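Ticket 1783: Cables sorted at the bench keep ending up in the wrong bin
Location: Nevham, workroom 3
Opened by: Charoen Srithong
Status: Closed

Original report

Hi all! We love having the cables out on the wooden table instead of in the cupboard, but we can't keep them sorted. I put the blue network cables in one bin and the black power leads in another, and by the next morning it's one big knot again. Yesterday it took me 27 minutes to get a single blue cable free. I've tried labels on the bin lids, but the lids come off and wander away. Is there a better setup? I'm happy to try anything, even if it means emptying both bins and starting over.

Reply from Siriwan, stores desk

Great one to work on, thanks Charoen! Before you buy anything, a few questions. Are people coiling the cables before they go back, or dropping them in? Are the coils tied? And do you have anything else living in those bins?

Update from Charoen

Dropping them in, mostly. A few are tied with whatever is lying around, including one with masking tape (sticky, do not recommend). And yes, there are long white strips in with the blue ones. They came with the Forow shelf kit and I never found a home for them.

Reply from Siriwan

Okay, I think we can fix this without spending a cent. Try this:

1. Tip everything out and throw nothing away yet.
2. Coil each blue cable in big loose loops, as wide as the bin allows. Tight little loops spring open and grab their neighbors.
3. Tie each bundle with a thin tie. Leave the tail long enough to pinch.
4. Lose the lids. If you can see the color from where you stand, you don't need a label.
5. Black cables go in the dark tray behind, blue in the white bin in front.

Let me know how it goes, I'm really curious about number 2.

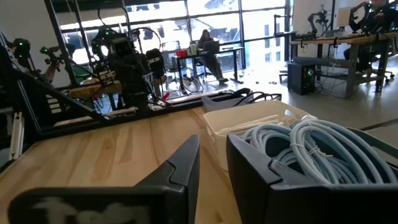
Update from Charoen

Done over lunch, and the loops are the trick! The big bundle of light blue is so much easier to handle now. I lifted it out and put it back a few times just because I could. Having the color show through the side of the bin is lovely too.

Two things left over. The black ones are still a tangle. They're stiffer and they arch up over the edge of the tray whatever I do. And I kept the white strips in with the blue, laid flat near the rim, until we decide about them.

Reply from Siriwan

Fantastic! For the black ones, sort by length first. Anything longer than your arm gets hung on a hook, and only the short ones stay in the tray. The Cotstead office did this in April and went from a heap to something you could reach into without looking. There should be spare hooks in drawer 409.

The strips can stay where they are for now. If they haven't been used by the end of the month, send them over and I'll put them with the other shelf parts.

Update from Charoen

Found the hooks! I'll do the black cables this week and open a new ticket if they beat me. You can close this one, the blue bin is staying sorted. Thank you so much, I've already been showing people how to do the loops.

Closed by Siriwan. Related: shelf kit leftovers, storage.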